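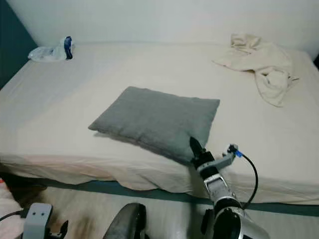 Words by the Turkero manuals desk, Wesau – revised in January

Section 4: Fitting the Zunell tracker collar

Your dog will have opinions about this section. Carry on regardless.

1. Charge the tracker for 60 minutes. The light goes from amber to green. If it stays amber, push the plug in properly, as most of us don't the first time.

2. Thread the strap through both slots on the back of the tracker. Going through one slot feels finished. The tracker will be in a hedge by Sunday.

3. Fasten the collar so that two fingers slide underneath. Use your own fingers, not a toddler's.

Caution: never hang a lead from the tracker loop. Clip it to the metal ring.
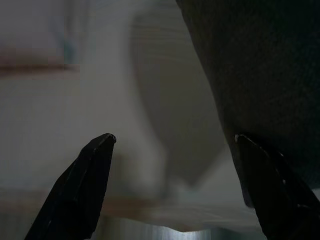
Can I leave the collar on overnight?
Take it off at bedtime and put it on the charger, unless your dog is a known night-time escaper.

4. Open the Yu app and tap Add a Dog. Type the 310 code printed inside the lid, then the rest of the number. Spelling the dog's name correctly is optional but appreciated.

5. Draw your home zone on the map with one finger. Include the garden. Leave out next door's garden, however often your dog is invited – the whole point is to be told when he goes. 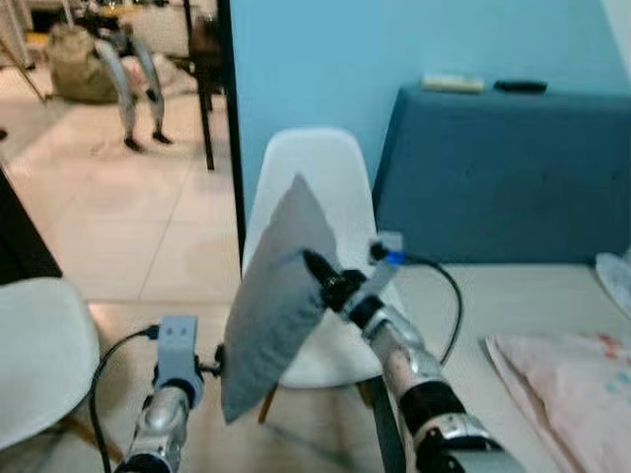 6. Walk the dog out of the zone on a lead and wait 60 seconds. Your phone should buzz. If it doesn't, check that alerts are switched on and that the phone is with you and not on the kitchen table.

Note: the tracker tells you where the dog is. Persuading him to come back is covered in no section of this manual. Keep an ordinary tag with your phone number on the collar as well.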